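**Sesión 9 - Parada por contacto en la extracción de piezas de un cajón**

Material de la asignatura, preparado por Ekaette Akpan. Conviene haber leído antes el apartado de límites de fuerza.

### El caso

La célula Pakura saca objetos sueltos de un cajón y los deja en una bandeja. Un jueves, a media tarde, el brazo se detuvo con la pinza dentro del cajón y el controlador registró una colisión en el eje 2. No hubo daños personales. El operador confirmó el aviso y relanzó el programa sin mirar dentro. El brazo volvió a pararse en el mismo punto.

### Qué falló

El planificador Ilel calculaba la bajada con el modelo de la pinza, pero sin el volumen de la muñeca ni el de los cables. Con una pieza pegada a la pared, la trayectoria parecía libre y no lo era.

Hubo 2 causas más:

- El umbral de fuerza se había subido durante unas pruebas y no se restauró.
- El procedimiento permitía rearmar sin inspección visual.

Con objetos alargados el problema empeora: el extremo de agarre puede quedar junto a la pared y la muñeca tiene que bajar con poco margen.

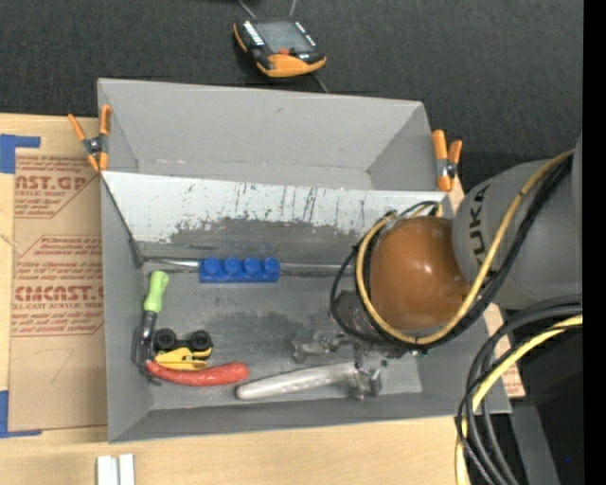

*Figura 2. Brazo KUKA con la pinza dentro del cajón, junto al extremo de un mango metálico. Obsérvense los cables alrededor de la muñeca.*

### Medidas adoptadas

1. Añadir muñeca y cables al modelo de colisión.
2. Rearmar solo después de mirar el cajón, en modo manual y a velocidad reducida.
3. Guardar los umbrales con el programa - no en el controlador.

Para el próximo día: leer el informe Paquette y traer una propuesta de retirada segura desde el fondo del cajón.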